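**1/** Notes from five months of working next to a humanoid. I run scheduling and exception handling at Flevberg, on the household-tasks floor. The work is put-away: fruit, dishes, small containers, onto shelves, in rooms furnished like people's homes. Opinions are mine.

**2/** Before automation the put-away team was people with printed lists. Now most of the same people write the lists, supervise the runs and grade the results. Headcount on my shift is unchanged. Job content is not.

**3/** The physical job is unglamorous. One item, one compartment, release, next item. Apples come up a lot because they roll if you let go early. 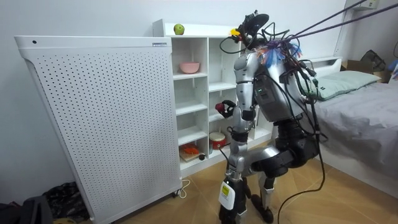

## What changed for the people

**4/** Pace first. A person doing put-away sets her own rhythm and talks while she does it. A supervisor waits, watches, and has to be ready to stop the run at any second. Yanti Hartono did both jobs and rates the second as more tiring. Her step count dropped and her headaches went up.

**5/** We were slow to respond to that. Supervision blocks were two hours until March. They are now 70 minutes, then a mandatory swap to grading or list writing. Complaints about eye strain mostly stopped. Complaints about the swap schedule began, and those come to me.

**6/** Second: the log. Last quarter we recorded 3,724 placements. 244 were flagged for human review. Each flag needs a person to say what went wrong in words another person can use. "Bad grasp" is not accepted anymore. "Released before contact with shelf" is.

**7/** Sarmīte Mockus wrote the vocabulary for those flags. She had put things on shelves for years and knew the difference between set down, dropped and slid. Her title changed after the vocabulary did, with a delay I would call embarrassing.

## What did not change

**8/** Someone still wipes the shelves, washes the bowls and throws out the fruit when it softens. The original rollout plan from Prelenness had no line for this. It took up to an hour per shift, unassigned, and it fell to whoever was newest. Chanida Rattanakul put it in the rota under its own code. It is now paid and counted like everything else.

**9/** Layout is also still a human call. A narrow cubby and a wide one are different jobs for a hand, and a wrist needs room below the shelf above it. We draw the target map on paper first. Stojan Karagiannis checks reach, then it goes into the system.
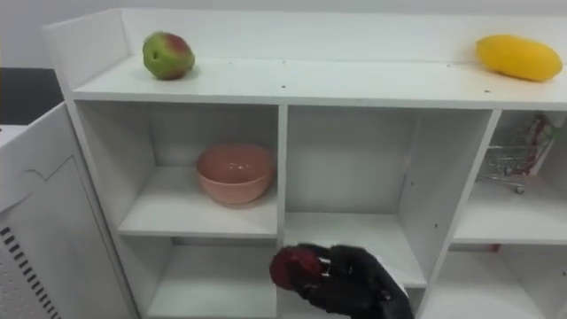

*Red fruit in hand at the middle cubby. Pink bowl one compartment to the left, wire cart to the right.*

**10/** On stop authority: anyone on the floor can halt a run, no explanation needed at the time. The reason goes in the log afterward. In the first weeks new hires hesitated – they assumed a stop counted against them. We took names off the stop report and the hesitation went away.

**11/** On pay: supervisors and graders are on one band. Mawar Rondonuwu argued for that when management wanted two. Her case was that people rotate between the roles every shift, so two bands would mean two payslips per person. Payroll agreed faster than anyone else did.

**12/** Open item: training. New people now learn supervision without ever having done put-away by hand. Their flags are consistent but thin. From next month each of them does a week of manual placement first, same shelves, same lists.

**13/** Replies are open for rota questions. I can share the block schedule with the names removed. The flag vocabulary is Sarmīte's, so ask her.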